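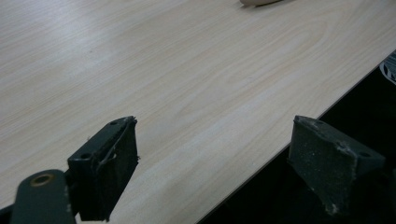
**How do you finish the sky in a 1000-piece jigsaw when every piece is the same blue?**

Sort the sky pieces by shape, lay them out in rows, and try every piece of the right shape in one spot before moving on to the next spot. It is slow, but it works on any puzzle with a regular grid cut. Start from a corner or from the skyline, wherever you have two finished sides to build against.

*Short version picked by the asker. The full post and replies are below.*

---

## Full post

Asked January 30, 2019, in Puzzles & Tabletop

I have a Jaretti 1000, the one called "Harbor at Noon." Boats, a nice row of houses, a lighthouse, a man selling what I think is fish. All of that took me two evenings and I felt very clever. Then I looked up and found that the remaining part of the picture was noon.

I have 194 pieces left. I counted them because counting them was more fun than placing them. They are blue. There isn't a cloud or a gull anywhere, and the box shows a slight fade from top to bottom that the printer seems to have left off the puzzle itself.

What I've tried:

- Picking up a piece, looking at it hard, putting it down.
- Sorting by shade. I made three piles by lamplight and in the morning they were one pile.
- Leaving the room and coming back suddenly.

The border is done and I'm fairly sure it's right. The skyline is done too, except for a notch next to the lighthouse that has been open since the first night and into which nothing has ever fit.

Is there a real method for this, or do people just sit there until it's over? I'd also like to know whether I should give up on this brand. My sister-in-law swears by Ljungberg puzzles, but she swears by a lot of things and I own two of them.

---

## 3 replies

### Top reply (marked as accepted)

There's a method. It's dull, but you're already doing something dull, so you may as well get a sky out of it.

**1. Flip everything face up and turn it the same way.** Most sky pieces are a little longer in one direction. Lay them all with the long side going across. You'll get some wrong. Fix them when you find them.

**2. Sort by tabs and holes.** On an ordinary grid cut there are only six kinds of piece that matter:

| Kind | What it looks like |
|---|---|
| Four tabs | A fat little plus sign |
| Three tabs, one hole | Plus sign with a bite out of it |
| Two and two, opposite | Tabs on facing sides, the common one |
| Two and two, adjacent | Tabs on neighboring sides, also called the annoying one |
| One tab, three holes | A key nobody made a lock for |
| Four holes | Looks like a moth |

In most boxes the opposite kind outnumbers everything else by a mile, and you should split that pile again into tabs-at-the-top and tabs-at-the-sides. If your piles come out fairly even you have a livelier cut than usual, which is good news for you.

**3. Put each kind in rows.** Piles are where pieces go to hide. In rows you can run down the line and know where you stopped.

**4. Pick one spot and be stubborn about it.** Choose a gap with two finished sides, or three if you can get it. Work out which kind it needs. Try every piece of that kind, in order, both ways up. When one goes in, move to the next spot beside it. Don't wander off to the other corner because a piece "looks like" it belongs over there. That's how you lose an evening.

**5. Check from behind or with a light.** Same-colored pieces will sometimes go in where they don't belong and sit there looking innocent. Hold a flashlight low to the side. A wrong piece usually shows a thin gap along one edge, or stands a hair proud of its neighbors. You can also lift a small block and see if it hangs together.

On your notch: I would bet the price of the puzzle that one of the pieces bordering it is wrong. If nothing has ever fit, stop trying new pieces and start doubting the old ones. Skyline pieces are the worst for this, as the half that has a roof on it makes you trust the half that doesn't. Pull out the two on the sky side and try again.

As for how long it takes, the first third is miserable. After that the rows get shorter with every piece you place, and it speeds up in a way that feels unearned. I did a Grilletti 1000 last May that was a snowfield with one fence post in it. The post went in on night one. We don't need to go into how many nights came after.

> **Comment from the asker:** It was the piece to the left of the notch. It had been in the wrong place for eleven days and had the nerve to look fine. I've rebuilt that bit and the lighthouse now has a side.

> **Comment:** Step 3 is the one everybody skips. I use baking sheets for the rows so I can carry them off when it's time to eat. Wash them before cookies, ask me how I know.

> **Comment from the same replier:** Baking sheets are fine. Cookie sheets with no lip are not. Carpet is a very good place for losing blue pieces if your carpet is blue, and mine is.

### Second reply

I don't agree about shade. You can sort by shade, you just can't do it by lamp. Take the pieces to a window in the middle of the day and step back a few feet. A fade you can't see between two pieces will show up across a few dozen. I'd do a coarse sort by shade first, light end and dark end, and then shape inside each half. That way you aren't trying pieces from the top of the sky at the bottom of it.

Also, the back of the cardboard can help. Some makers leave a faint pattern or grain on the back that runs in one direction, and it'll tell you which way is up and down even if the front won't. Not all brands. The older Jarettis had a plain gray back that tells you nothing at all, and I have no idea about the new ones.

On brands: Ljungberg pieces are thicker and they click. You know when one is in. The trade-off is that the pictures run to barns. If you like barns you'll be very happy. I'd start with one of their 500s to see if you care for the cut before you spend real money on a big one. The smaller one also has less sky in it, in most cases, though I've seen a barn standing in front of quite a lot.

Don't give up on the Jaretti until you've finished it. Then give up on it.

> **Comment:** The window thing works but draw the curtain a bit. Direct sun on a glossy puzzle and all you see is sun.

> **Comment:** My Ljungberg came with two of the same piece and none of another. I wrote to them and they sent me a very polite card and a third copy of the piece I had two of.

### Third reply

Just do the sky first next time

> **Comment from the asker:** Thank you.

> **Comment:** Not the worst idea. You've got the most energy on the first night and it's sad to spend it all on boats.

> **Comment:** The puzzle swap in Tallville has a whole shelf of boxes where somebody did the boats and put the rest back in a sandwich bag marked SKY. I've taken home two of those. You get the sky and the boats, but the boats are still stuck together, so you can feel good about yourself early.

---

**Update from the asker**

Did the shape sort and the window sort both, in that order, which was the wrong order, so I did the shape sort again. The rows take up a lot more room than the piles did. We ate dinner standing at the counter for a while.

The one-spot-at-a-time business is every bit as boring as promised, but I can do it with the radio on and it does go. Whole right side is in down to the roofs. I found two more impostors with the flashlight, both in the top border, so "fairly sure it's right" turns out to have been generous.

The four-hole ones do look like moths and now I can't stop seeing it.

One leftover question if anyone's still reading. There's a piece here with a tiny bit of red on one tab. There is no red in this sky, or near it, and the lighthouse is finished. Could it be from another box? I bought this one secondhand.

> **Comment:** Check the fish man.

> **Comment from the asker:** The fish man has a red hat and I have him missing nothing.

> **Comment:** Then count when you're done. If you're one short in the blue, somebody swapped one by mistake and there's a person out there with a perfect hole in a red barn.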